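Section 4. Comparing Finger Pads on the Hand-Held Pair (Garment Set)

Read Section 3 first if the jaws have not been zeroed since the last pad change.

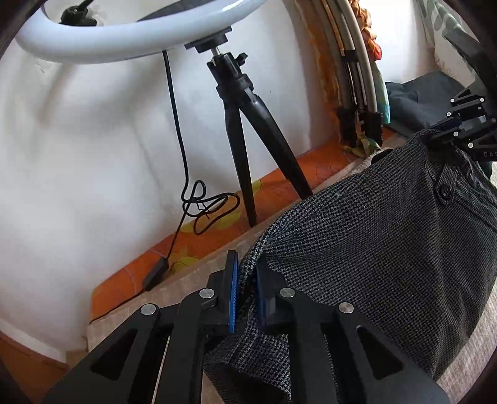
The Clumberg data sheet says its ribbed pads hold "any apparel fabric" at the factory closing force. We have not been able to reproduce that, and we suggest you do not take it on trust either. The same goes for the Fulwood sheet, which quotes a hold time with no mention of what was being held. This section is the test we use to find out which pads work on your fabrics, with your operators, under your lights. It takes most of a morning for one pad type. Allow a second morning if you are comparing two.

4.1 What you need

Two hand-held grippers, both fitted with the pads under test. Do not mix pad types across the pair.
A woven garment with a waistband, skirt or trousers. A small dense check such as houndstooth is a good choice for reasons given in 4.4.
One lamp that can stay in the same place all morning. A ring light on a short tripod will do.
A textured cloth to cover the work surface.
The log sheet from Appendix B, on paper.

4.2 Setting up

1. Spread the cover cloth and smooth it by hand. A bare tabletop makes every pad look better than it is, as the lower jaw edge slides under the fabric with no resistance. The vendor demonstrations we have watched were all done on bare tabletops.

2. Stand the lamp at the back of the work area. Route the power cable away from both operators and keep the inline controller within reach. Once the brightness is set, leave it alone until the session is over.

3. Close each gripper on nothing and check that the pads meet along their full height. If one jaw leans at rest, loosen the inner arm pivot, square it and tighten again.

Note: A jaw that leans a little while holding fabric is normal. The linkage has some give. A jaw that still leans after release is out of adjustment, and any result you get from it is worthless.

4. Start the controller log. The default sample interval is 2000 ms, far too slow to catch a slip. Change it to 300 ms. The setting is lost every time the unit is powered down, whatever the Sedgwick release notes say, so check it again after every break.

CAUTION: Keep fingertips out of the space between the inner arms and the outer links. The triangular recesses look like finger holds. They close up as the jaws open.

4.3 The pinch and hold test

1. Lay the garment down with the waistband toward the second operator.

2. Second operator: grip the top corner at the waistband and hold still. Do not pull.

3. First operator: approach the near edge with the jaws open, take a narrow fold, and close. One attempt only. If you miss, write it down as a miss. "Nearly had it" is a miss.

4. Raise the fold until the fabric between the two grippers is off the cloth but still shows soft creases. If the creases disappear you are stretching the garment, and you are now testing the seam.

5. Hold for 600 seconds. Yes, all of it. Several pads we tried were fine for the first half and had crept badly by the end. A short hold tells you very little, and it happens to be the test most suppliers like to quote.

6. Release, lay the garment flat again and repeat from step 1. Swap operators halfway through the session.

Note: Keep buttons, tabs and stacked seams out of the jaws in this test. They give a pad something hard to catch on and raise the score of even a poor one. Fastenings are covered in Section 5.

4.4 Reading the results

Use the check in the weave as your ruler. Before the hold, pick a row of the pattern where it leaves the pad and note it. After the hold, see whether the same row is still there. Plain cloth needs a chalk line, and chalk gets into the ribs.

A shift of up to 2 mm is a pass. Anything more is a fail, even if the fabric never dropped.

Do not compare your closing force figures with anyone else's. The controller reports motor current and converts it with a fixed table, and we have seen no evidence that the table was made with pads fitted. Within one session, on one gripper, the numbers are useful for spotting a sudden change. That is as far as we would go.

4.5 Known problems

Pads look worn after one session. Brush the ribs out with a dry toothbrush before you decide. Lint fills them fast.

One gripper scores much better than the other. Swap the pads between them and run again. If the good score follows the pads, replace the bad set. If it stays with the gripper, go back to Section 3.

Scores improve through the morning. Probably the operator. Jomar Salazar ran the Flurnska pads on a Tuesday and again the week after, and his later misses were half the earlier ones with no change to the hardware. Discard the first practice set for every operator, including experienced ones.

Fabric bunches in front of the jaws. Approach angle is too low. If a steeper approach does not cure it, the pad is too thick for that cloth and no force setting will help.

4.6 Before you buy

Ask for the supplier's raw log and the name of the fabric. If they send a video, ask for the log again.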